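How to track down a gripper that lets go when it shouldn't

I lost most of a month to this fault, so I'm writing the whole thing up in the order I wish I'd done it. If you've got a two-arm setup and one hand keeps dropping soft stuff halfway through a task, this is for you. My task was packing a lunch bag (left hand holds the bag open, right hand loads it), and the left hand would hang on fine for a while and then just open up. No error, no warning, log as clean as you like!

Before you start: hit the e-stop, wait for the arms to go limp, and only then put your fingers near the jaws. I know, I know. I got pinched in December doing precisely this, with the arm "paused" in software. Paused is not stopped. The controller was still holding a close command and it carried it out on my thumb.

Step 1. Reproduce it with something forgiving

Don't use anything heavy or breakable. I stuck with the insulated bag, a plastic food container and toy fruit, because when they fall they bounce and you go again. Grip the bag by the top, near the handle, and leave it there. Don't move the arm at all. You want to know whether the hand lets go on its own or only when the arm travels.
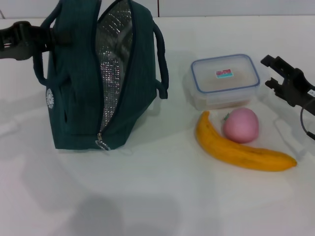
Zdeňka Sokol wrote in to say she'd skip the static hold completely: on her Skudberg hands the fault never showed up until the wrist rolled, and she wasted two evenings staring at a bag that wasn't going anywhere. Fair point! I'd still do it first, but put a limit on it. Fifteen minutes, then move on.

Step 2. Read the motor current, not the jaw position

My jaw position looked perfect right up to the drop, which fooled me for ages. Fabric squashes, so the jaws can be exactly where you told them to be with hardly any squeeze behind them. Turn on current logging for the gripper motor and run your hold again. Mine was set to cap at 1000 mA and the trace sat at 158. That's a hand resting on a bag, basically.

If your trace is up near the cap and you still get drops, skip ahead to step 4.

Step 3. Check what your config thinks it's holding

Open the gripper settings and look for a soft-object or low-force profile. In Khaemba (the control package I run) it's under Hands, then Profiles, and it comes back by itself after a firmware update. Ask me how I found out. Set it to the standard profile, save, power the hand off fully, power it back on, then go and look again to make sure it stuck. Mine didn't the first time.

Bump the force up in small steps. I went 50 mA at a time and stopped when the bag held through a slow lift. Keep your hands clear for this part, obviously.

Step 4. Wiggle the cable

The other half of my trouble was a connector. With the force sorted I still got a drop every so often, always with the wrist tipped back, looking up. So park the arm in its worst pose (the one where the cable has to bend the tightest), keep the object in close, and watch the current trace while you nudge the cable with a plastic rod. If the trace blips to zero, there's your culprit.
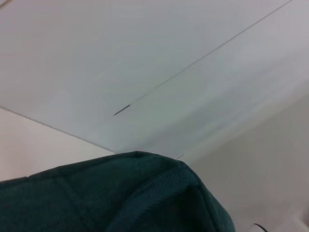 Wrist camera during the step 4 checks: green fabric up close, ceiling behind.

I reseated the plug, added a strain relief clip and gave the cable more slack at the wrist. Don't tie it down tight, I did that on my first try and made it worse.

Step 5. Make it fail safe

Set a watchdog so that if the hand loses its signal, the arm stops where it is and doesn't carry on with the task. Mine used to keep going with an empty hand, and once it swung through the spot where I was leaning in to pick up the banana. The timeout was 2000 ms out of the box, way too long for anyone working next to it. I've got mine a lot shorter now. Test it by pulling the signal plug at slow speed, with the e-stop in your other hand.

Mansa Fiadzo asked whether the same steps work on the older Clanarance hands. Steps 1, 2 and 4 should, but I don't have one to try, and I think the profile menu is in a different place. If you've got one running, leave a comment and I'll add the menu path to step 3.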